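Getting to Groddale by night boat, no tour needed

Quick one, typing this before my shift. People keep asking how we did it so here goes.

First, the ticket. Boat leaves from Ibarra at 18:00, you buy at the window by the fish market, not online (the site was down all April, maybe fixed now). Cash only. Deck seat was 1,000, cabin bunk 2,000. Take the bunk. Deck is fine till midnight, then the wind.

Get there early. Passport plus one photocopy, they keep the copy. No copy? There's a shop across the road, closes whenever it feels like it.
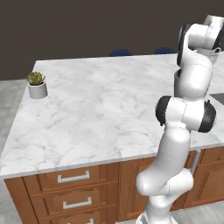

Lolside Travel Club — Trip Notes

Packing for the crossing: warm layer, earplugs, water, something to eat. The snack bar sells noodles and thats it. Big bag goes in the hold, so pull out what you need before you board — you won't see it again till morning.

Seasick? Lower bunks, middle of the boat. Pill before departure, not after.

Arriving. Wait for the second gangway, the first is for trucks. Shared vans park up the hill on the left, some 100 steps. Ask for Zemora if your staying at the beach end. Agree on the price before the bag goes on the roof.

Coming back is the same thing in reverse, except you have to reconfirm at the port office the day before. We didnt. Lost our bunks, slept on deck.

Thanks to Sunee Yimyam for the van tip. Return times to follow when I find the leaflet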